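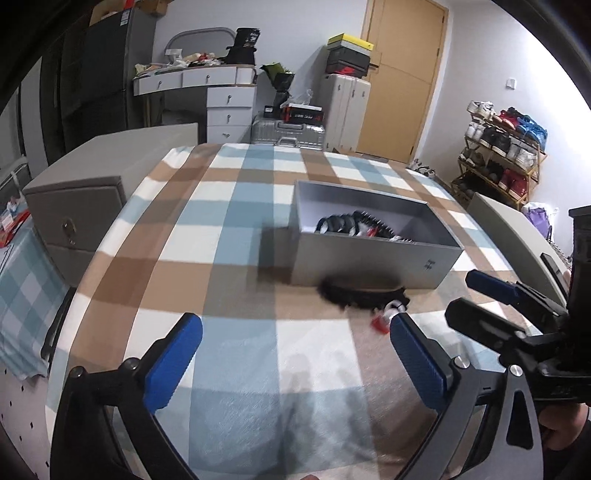

The Left Finger

Conall Gilmartin left me two handheld grippers, a spare set of pads and a note that said "left finger sticks, good luck mate", and then he flew home. So that was my introduction to Fivari.

I should say I'm not an engineer. I fixed coffee machines for years, and before that I fixed my nan's sewing machine about once a month, and when Ruxandra Costache hired me she said that was close enough. My job was keeping the grippers going. People took them home, picked things up with them, put things down again, and the recordings went off to Soler to teach an arm how to do the same. If a gripper carked it, it came to me (usually in a shopping bag, usually with crumbs in it).

The one with the sticky finger I knew by feel before I knew its number. Squeeze the trigger and the right pad came across like it was greeting a friend. The left one waited. Then it jumped! You'd be closing gently on a bit of toy and at the last second it'd snap over and flick the thing clean off the bed.

"It's the spring," said Ionuț Ursu, who thought everything was the spring.

I changed the spring. No difference. I ordered a new one from Vastora in case the first new one was rubbish, and that made no difference either, and now I had a drawer with springs in it.

The thing you learn with linkages is to stop looking at the bit that's misbehaving. I took the whole left side apart on the kitchen bench, laid it out on a tea towel in the order it came off, and went along it with my fingertips. Arm, fine. Pivot screw, fine. Second pivot screw, fine, although somebody had done it up like they were angry at it. I backed it off a quarter turn, put everything together, and it was beautiful for 17 squeezes. Then it stuck again.

I rang Sânziana Iordache, because she'd built the first batch at Trotov and because it was late and I was sooky.

"Which way are you holding it when it sticks?" she said.

"Normally."

"Show me normally."

So I propped the phone against the toaster and held it out in front of me, pads down, the way you would over a bed or a table. It stuck. She told me to turn it over. I turned it over and it ran like cream.

"There you go," she said. "Something's falling into it. Ring me when you find out what, I'm having a bath."

I took it apart again. By then it was past midnight and the dog had given up on me. With the torch between my teeth I found it, down behind the grey link where the link bends: a little curl of black plastic, left over from when the arm was made, still hanging on by a thread. Pads up, it lay flat out of the way. Pads down, it swung across and wedged. It was smaller than a grass seed. I'd cleaned around it three times.

I trimmed it with nail scissors. I wiped the blue pads with a damp cloth, did the screws up finger tight and then the tiniest bit more, and marked each head with a dab of my sister's nail polish so I'd see if one crept. Then I squeezed that trigger 200 times, standing there in my socks, counting out loud and losing my place in the eighties. Both fingers came in together every time. They met in the middle with a soft little pat, and I got a bit emotional, I'll admit it.

In the morning I drove it back to Paraschiva Coman, who'd been waiting for it more patiently than I would have. She took it straight through to the bedroom, opened it wide, and picked up something small and fiddly without even looking at me.

"Oh," she said. She put it down and did it again. "Oh, it's nice now."

"It was a bit of plastic," I said. "It was this big."

"Conall said it was haunted."

"Conall said a lot of things."

She laughed and gave me the other one, the one that had been perfectly good all month. "While you're here," she said, "this has started clicking."

I held it up to my ear and squeezed. Click. I asked her whether it did it upside down as well, and she went to put the kettle on.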